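Tiromville Rural Junctions Record
Data card, second release
May 20, 2022

Summary

The Tiromville Rural Junctions Record is a collection of 762 still photographs of road junctions, with a short written entry for each. It covers the roads between Tiromville and Stumton and the minor roads leading off them. The collection was prepared for highway officers, parish councils and students of road layout who need a consistent account of markings, signs and verges.

Responsibility for the record

The collection is maintained by the Clullport Roads Survey. Nafula Laizer is responsible for the written entries and Dong-hyun Wang for the index. Corrections should be addressed to Geum-ok Cha, quoting the entry number.

Contents of each entry

Each entry holds the photograph, the class of the main road, the form of the side road mouth, and a list of road markings and upright signs. Verges, fences and loose debris are noted where they can be made out. The condition of the surface is recorded in plain words and carries no score. Where a name plate cannot be read in the photograph, the name field is left blank, even if the name is known locally.

Terms used

Main carriageway: the road with priority at the junction.
Mouth: the full width of the side road where it meets the main carriageway.
Edge line: the continuous line along the side of the carriageway.
Mouth line: the broken line carried across the mouth.
Bank: any grassed slope beside the road, whatever its height.

Changes since the first release

Street furniture is now listed separately from signs. Bus stops, formerly entered under "other", have their own field. Two entries for the Stumton road were withdrawn as duplicates. The surface field was revised by Young-sook Wi in October, and older entries have been brought into line with it.

Limitations

The record does not describe traffic. The absence of vehicles from a photograph should not be taken as evidence of how busy a road is. Distances are not measured, and small signs a long way off may be missing from the list. Changes in surface colour are noted without any finding as to their cause.

Sample entry

Form: side road opening to the right, curving away behind a grassy bank. Mouth line of six white segments. Lighter concrete strip between side road and main carriageway. Priority-road sign at the far corner; bus-stop sign farther along the right verge. Long dark green fence behind the signs. Name field: blank. 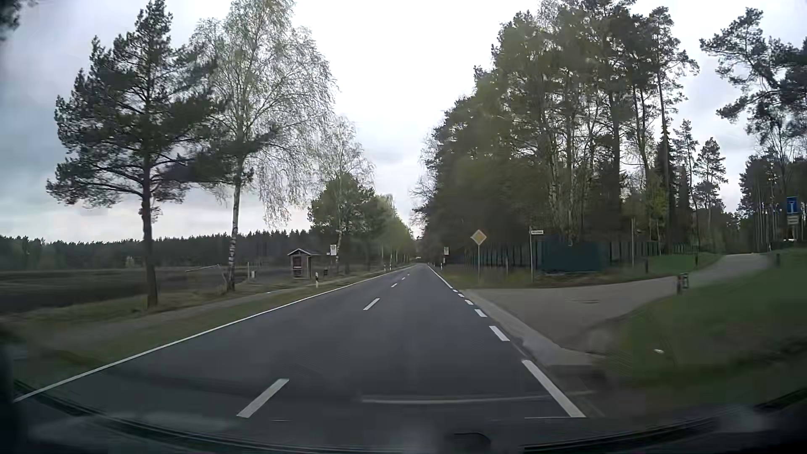
Terms of use

The record may be copied for study and for local planning work, provided that the Clullport Roads Survey is credited. Entries should be reproduced in full. Requests for any other use are considered by Rafsan Siddiqui.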